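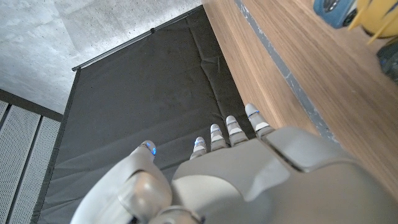 我们学校的机器人社是四月才正式挂上牌子的，到现在还像个半大孩子，什么都想试，什么都做得慢吞吞。这学期大家投票定下来的题目是“手”，我当时心里其实是打鼓的，因为做手最磨人，关节多、线多、脾气也多。可是孩子们喜欢呀！五个指尖都亮着蓝光，拇指又粗又壮，另外四根细细长长地往前伸，几个初一的新生一进门就围过来，连书包都忘了放下。我站在后面看他们的后脑勺，觉得这学期选对了。

2024-09-19　阅读 558　评论 11

先说说进度吧，免得家长们又在群里问我。前两个星期我们几乎没碰程序，全在纸上画。我让每个人把自己的手按在纸上描一圈，再标出哪里能弯、能弯多少。听起来像幼儿园的手工课，对吧？可是描完以后，好几个孩子头一回发现自己的小指和无名指是“连着心”的，想单独弯一根，另一根总要跟着动。于是讨论就热闹起来了：机器的手要不要学这个毛病？吵了整整一节课，黑板擦了又写，写了又擦，最后也没吵出结果，我就宣布下课吃饼干。

说到饼干，得谢谢 Lindsay Ashby，她是从 Ilholm 过来帮我们带控制部分的，每次来都拎一大盒。她上课很有一套，从来不先讲公式，先让孩子们闭着眼睛去拿一支铅笔，然后问：你是什么时候知道自己拿住了的？是碰到的时候，还是用上力的时候？我在旁边听着也跟着闭眼，结果把铅笔碰到地上去了，被学生笑了好久。

程序这边，我们把动作拆成了一张一张的小卡片，张开、并拢、捏、托、指，每组认领几张，写好了贴到墙上。到昨天为止，墙上已经有36张了，颜色乱七八糟，字也歪歪扭扭的，可我舍不得叫他们重抄。写得最认真的那一张是“慢慢松开”，底下还加了一行小字：不要吓到对方。我看了好半天，也不知道是谁写的，问了一圈没人承认。

当然也有不顺的时候。上周有一组把拇指的次序和食指写反了，怎么改都觉得别扭，找了将近88分钟才找到毛病，最后发现是一张卡片贴错了位置。两个孩子都快哭了，我说没关系，老师当年做毕业设计的时候，为了一个正负号熬过一个通宵呢。他们不太信，不过脸色是好多了。后来那一组自己立了个规矩，每次改动之前先拍一张墙，改完再对着看一遍，我觉得这个习惯比什么都值钱，别的组也慢慢学过去了。

接下来的打算是去 Brevudville 参加交流展示。那边的 Wanda Krawczyk 老师来信说，今年不排名次，各个学校摆一张桌子，互相看，互相问，时间很宽松。我把信念给大家听，有人松了口气，也有人撅嘴，说没有奖杯多没意思。我呢，私心里是高兴的。我们的队名也终于定了，叫 Nnaji，是从一大堆纸条里抽出来的，写纸条的同学坚持说这名字念起来像打喷嚏，特别好记，大家居然全票通过。

如果有家长愿意帮忙，我们目前最缺的是装东西的箱子，硬一点的、里面能垫海绵的最好，旧的也行，放在门房写上“机器人社”三个字就可以。另外展示那天需要有人帮忙看着孩子们吃午饭，去年春游的教训我还记得，一个个玩起来饭都不吃的。想报名的请在下面留言，我晚上备完课会一条一条回。

下次我想写写孩子们是怎么给“捏”这个动作分轻重的，他们列了一张单子，从葡萄一直排到门把手，中间为了鸡蛋该排第几又吵了一架，等我把那张单子整理好就贴上来。

分享 36　收藏　发表评论

搜索本站：请输入关键词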